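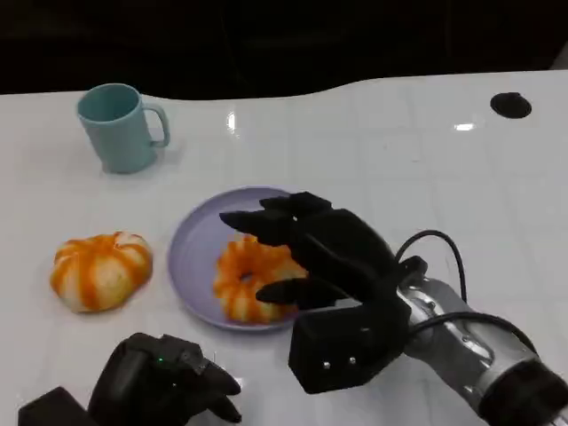
Ticket 589: Right hand stops above the plate during bun demo
Opened by: Thandeka Magagula, Odera visitor center, Flillutville
Assigned to: Sibusiso Gumede, Grukeck support
Product: Kolus two-arm unit
Status: Closed

Thandeka Magagula, 8:40 am
Good morning, and thank you in advance, you were all so kind to us the last time we wrote in. Our July open day is this Saturday and we have been running through the tabletop demo with the Kolus. The routine is a simple one that the children always love: the right hand picks the ring bun up off the purple plate, holds it for a moment so everybody can see, and puts it back. The left hand is supposed to stay low at the near edge of the table and does so beautifully. The right hand goes out over the plate, spreads its fingers around the bun, and then on 4 runs out of 10 it simply stays there until the routine times out. No error on the panel. The picture on this ticket is from the head camera, in case the layout helps. The other striped bun and the blue-green mug are there for the second part of the demo, which we haven't reached without a stop yet this morning.

Sibusiso Gumede, 9:15 am
Hi Thandeka, lovely to hear from you again, and the pumpkin stripes are wonderful. A few things I'd like to know before we go changing anything. Is the bun always in the same spot on the plate? I see it toward the lower right, and the fingers cover part of it. Do the stops happen with the mug routine too? And which grasp profile is loaded for the right hand? You'll find it under Hands, then Profiles.

Thandeka Magagula, 9:50 am
The bun moves around a bit, I'm afraid, because Thabiso sets it down by hand and he was chatting with me the whole time (my fault as much as his). The mug on its own ran fine every time. The profile says "rigid, small."

Sibusiso Gumede, 10:05 am
Thank you, that helps a lot. "Rigid, small" waits for firm contact on the thumb before it will lift, and a soft bun may never push back hard enough to satisfy it. Please try this:

1. Stop the routine and send both arms to rest.
2. Load "soft, round" on the right hand only.
3. Put the bun in the middle of the plate.
4. Run it 10 times and write down any stops.

While you're at the table, could somebody check the cable that loops up over the right wrist? I don't see anything wrong with it in the picture, but I'd like to know it moves freely through the whole reach.

Thabiso Mahlangu, 11:30 am
Thabiso here, the chatty one. Cable is free all the way out and back. New profile loaded. One stop in 10, and that was a bun I had put too close to the rim. Mpho Nkosi thinks we should mark the plate, so we are going to put a small dot in the center.

Sibusiso Gumede, 11:45 am
The dot is a great idea, please do. I have also raised the timeout message with Ayanda Ntuli on our software side, as the panel ought to have told you it was waiting for contact. I'll leave this open until after your open day.

Thandeka Magagula, Saturday, 5:20 pm
What a day! We ran the bun demo all afternoon and had one stop, with a bun that was getting rather tired by then. Mpho swapped in a fresh one and off we went again. The visitors asked for the mug part twice. Please close the ticket, and do pass our thanks along to Ayanda.

Sibusiso Gumede, Saturday, 5:45 pm
So glad to read this. Closing now. Please save "soft, round" as the default for that demo before you power down, or it will go back to the old profile at the next start.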